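Getting Better News at Home: Household Tips for Skeptics

Filed under: Home Desk

Most advice on "managing your news diet" reads like it was written by someone selling an app. I've tried a fair amount of it at my own kitchen table over the years, and I'd throw out more than I'd keep. What follows are the habits that survived. I make no promises about your blood pressure.

Cancel before you subscribe

Pull up your last few card statements and look for anything that smells like a newspaper, a magazine or a "premium briefing." I found a newsletter I hadn't opened since the spring, billed quarterly under a company name I didn't recognize. Newspapers are very good at the cheap first year. They are less good at reminding you when it ends.

If the cancel button is missing, call. You'll be offered a lower rate. Whether you take it is up to you, but ask what the price will be after the offer runs out and write down the answer, with the name of whoever gave it to you. My regional daily offered me a deal at 4 dollars a month and went vague when I asked about month seven.

Be suspicious of bundles too. Zuvow, the reading service my brother-in-law swears by, advertises 1295 titles. I paid for it through one winter. A great many of those titles were about boats, and the local paper I wanted was available a day late without its obituaries.

Keep a corrections page

I got this one from Gudrun Strömberg, who spent most of her working life on a copy desk and trusts very little of what she reads. When a story matters to your household (a school closing, a water notice, a change in the bus route), write the claim down with the outlet and the date. Go back in two weeks and see if it held up.

You can do it on your phone. I don't, as my phone is where the trouble comes from. Paper also makes it harder to quietly change what you thought you read.

Don't turn it into a scoring system. I tried giving outlets points and ended up arguing with myself over half points. Three headings will do: held up, changed, never mentioned again. The last one fills up fastest in my house, and I suspect it will in yours. A correction, by the way, goes in the paper's favor. I worry more about the ones that never print any. 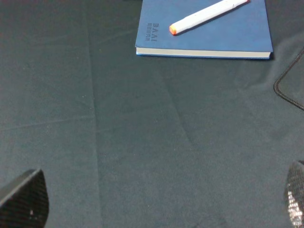
How long should I hold on to old clippings?

Until the matter they cover is settled, plus one year. Zoning fights and school bonds have a way of coming back, and the early stories often carry details that later ones drop. Everything else can go out with the recycling.

Storing the paper you do keep

Newsprint yellows. You can slow that down, but I doubt the people who say they've stopped it. Keep clippings flat, dark and dry. An interior closet beats the attic or the basement. Skip the tape, which goes brown and takes the print with it, and skip paper clips, which rust. Write the name of the paper and the date in pencil along the margin before you cut, because you will not remember later.

Laminating is popular and I'm against it. It seals the bad paper in with itself and can't be undone. A photocopy on decent white paper will outlast the original and costs pocket change at the library.

As for scanning, fine, if you'll name the files. I have a folder of 83 scans called things like "scan new final" and have not found what I was looking for in there once.

Radio in the kitchen

A plain radio still beats a smart speaker for morning news, in my opinion. The speaker wants to choose for me, and what it picked, for a solid month, was a national celebrity roundup followed by a mattress ad. The radio gives me the station I turned it to.

If reception is poor, move the radio before you buy an antenna. Keep it away from the microwave, the phone charger and any cheap LED strip under the cabinets. Mine hissed for two years on the counter and cleared up on the windowsill. The fancy antenna I'd bought in between, a Foley, made no difference I could hear.

The dinner rule

Every article on this subject tells you to ban news talk at dinner. I don't buy it. We tried, and the talk moved to the dishes, where it got louder. The rule we have now is that whoever brings up a story has to say where they saw it. "Online" doesn't count, and neither does "everybody's saying it." It shortens most conversations considerably.

Teenagers will try to get around this by naming a person they follow. Ask where that person got it. Keep your tone pleasant or the rule will be dead inside a week.

Anonymous sources, for home use

When a story leans on "a person familiar with the matter," look for two things. Does the piece say why the person wouldn't be named? And is there anything in it besides that person's word, such as a document, a date or a second voice? If both answers are no, put it in pencil on your corrections page and wait.

Do the same with stories that say a host or an editor has a conflict of interest. Some are serious. Some are one outlet enjoying another outlet's bad week. I'd want to see what was paid, by whom, and what was said on the air afterward.

Starting a fire with it

Yes, old newspaper still works in a wood stove. Use the plain pages and leave out the glossy inserts. Twist the sheets loosely. Tight logs of rolled newspaper, the kind made with those cast-iron gadgets, smolder and sulk in my stove, whatever the box says about them.

It's fair on windows too, with a little vinegar in water, though I think a worn cotton dish towel does the job with less ink on the hands. Try a corner of the trim first if it's painted white.

From readers

Aqeel Dogar writes that he cut his household down to one paper and one station and wants to know if that's too few. I'd say it depends on the paper. If it sends a reporter to the county meetings, you're better off than people with ten apps. If it mostly reprints press releases, add something else, preferably something that annoys you a little.

Another reader recommends the Fitum browser add-on, which puts a colored dot beside each headline to show how reliable it is. I used it for several days. It gave a green dot to a sponsored post about gutters. I've taken it off.

Letters about delivery problems should go to your carrier or the circulation office. Leave the bag on the step and take a picture of it before you call, and if they offer you a credit, check the next bill to see that it got there.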